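Washing and drying a printed bedspread at home

Last updated Feb 26, 2018

The method applies to a full-size printed cotton or cotton-mix bedspread without a thick filling. Quilts with wadding hold far more water and need a different drying set-up. Silk, wool and anything with sewn-on beads should go to a cleaner.

Before you start

Read the care label. If it shows a wash tub with a number, that number is the highest water temperature in degrees Celsius. A crossed-out tub means no washing at all. Where the label has been removed, wash at 30 degrees and do not tumble dry.

Weigh the dry bedspread by holding it on a bathroom scale and subtracting your own weight. Compare the result with the load limit for the cycle you intend to use, which is often lower than the figure on the front of the machine. The drum should be no more than two-thirds full with the bedspread in place.

Testing the print

Dark reds, pinks and greens are the colours most likely to run. Wet a white cloth, press it on a coloured part of the print near the hem and hold it there for two minutes. Repeat on a second colour. If the cloth picks up dye, wash the bedspread by hand in cold water and on its own.

Checking for stains and damage

Spread the cover flat on the bed in daylight and work from the pillow end to the foot. Mark each stain with a safety pin through the nearest seam. Mend loose hems and pulled threads at this stage, as the spin will make them longer.
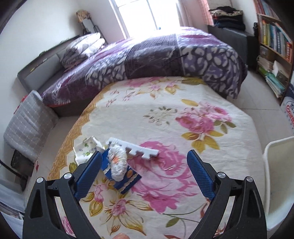 Cream bedspread with pink rose print and golden scrolled border.

Pale grounds show tea, make-up and body oil clearly. Treat tea with a weak solution of white vinegar and cold water, and oil with a drop of washing-up liquid worked in from the outer edge of the mark. Rinse both before machine washing. Chlorine bleach should not be used on any printed cloth.

Washing

1. Empty the bed of everything else and shake the bedspread outdoors.
2. Fold it loosely in half lengthways and feed it into the drum in a ring. In a top loader, this keeps the weight even around the centre.
3. Use a liquid detergent without brightener, at half the normal dose.
4. Select a gentle cycle at the label temperature, with the spin at 800 rpm or lower.
5. Run an extra rinse. Powdery streaks on the hem after drying are detergent left in the cloth.

If the machine stops before the spin, the load has usually gone to one side. Drain, open, rearrange and restart on spin only.

Drying

Hang the bedspread over two parallel lines set 60 cm apart, print side down. Pull the border straight by hand while it is damp. Turn it once when the upper side feels dry. In March or in other cool weather, allow 11 hours indoors with a window open.

Iron on the reverse at the label setting. Store folded in a cotton bag, and change the fold lines twice a year.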